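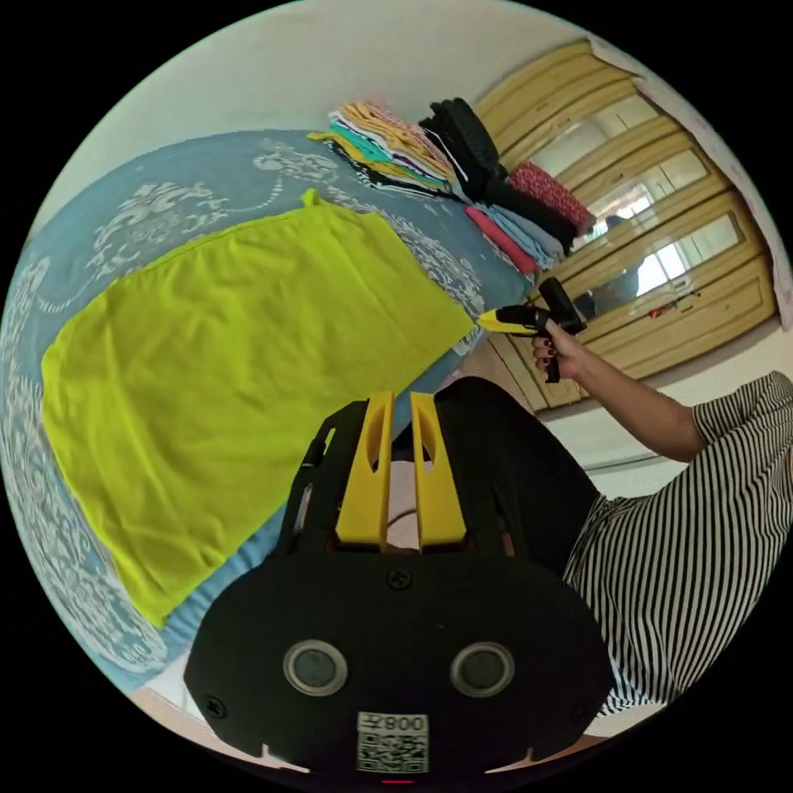 Un grand rectangle de vert citron sur les arabesques blanches du couvre-lit.

Plier sur le lit, le luxe du jeudi soir

Il y a ceux qui plient debout, devant la commode, et ceux qui ont besoin d'un lit entier. J'appartiens à la seconde famille, et avec quel bonheur ! Un lit, c'est large, c'est à bonne hauteur, et le linge y prend ses aises. On étale, on lisse du plat de la main, on recommence si un pli rebique.

La couleur compte aussi, plus qu'on ne le croit. Un vert acide sur un fond bleu à grands motifs damassés, et les contours du vêtement sautent aux yeux - on voit tout de suite si une épaule est partie de travers.

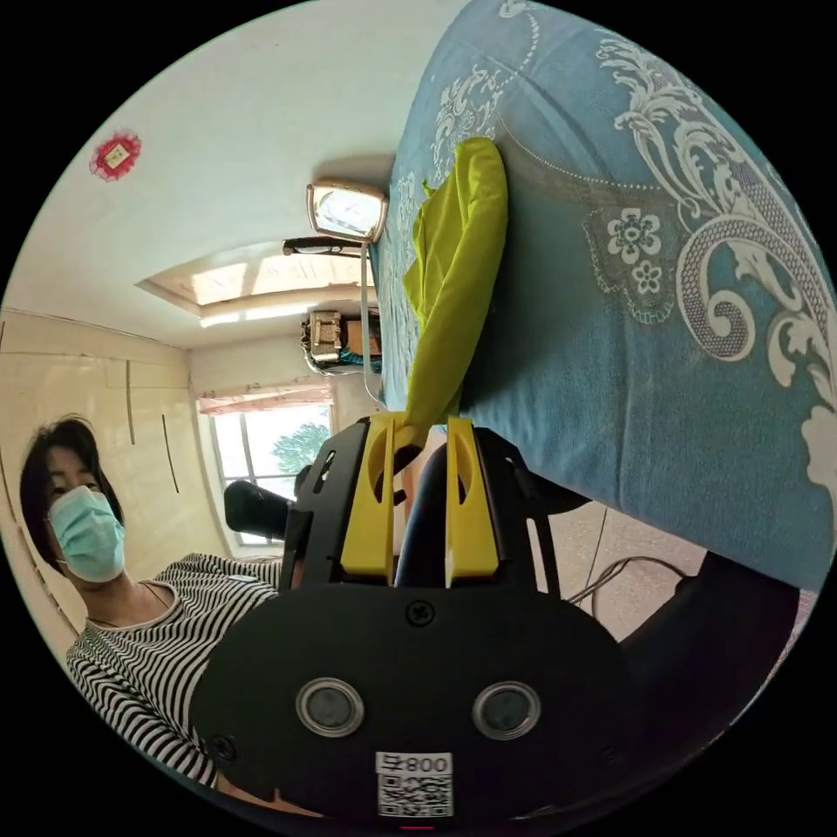 Les étoffes un peu glissantes demandent de la patience. Froissées en boule, elles gardent la mémoire du moindre faux pli, alors je les secoue une bonne fois avant de les poser. Le coton, lui, pardonne tout (ou presque).

Pour une chemise, je ferme les boutons, un sur deux si je suis pressée, puis je la couche sur le dos, col vers le haut du lit. Les manches se rabattent ensuite, chacune de son côté.

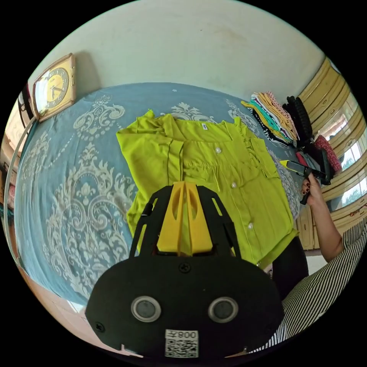 Texte : Kátia Arruda
2 janvier 2025

Restent les fronces, mon petit faible ! Il ne faut surtout pas les écraser. Je les arrange du bout des doigts, je remonte le bas en deux fois, sans appuyer, et je range la chemise en haut de la pile. En novembre, j'avais compté : 18 chemises pliées en un dimanche, et toutes tenaient dans le même tiroir.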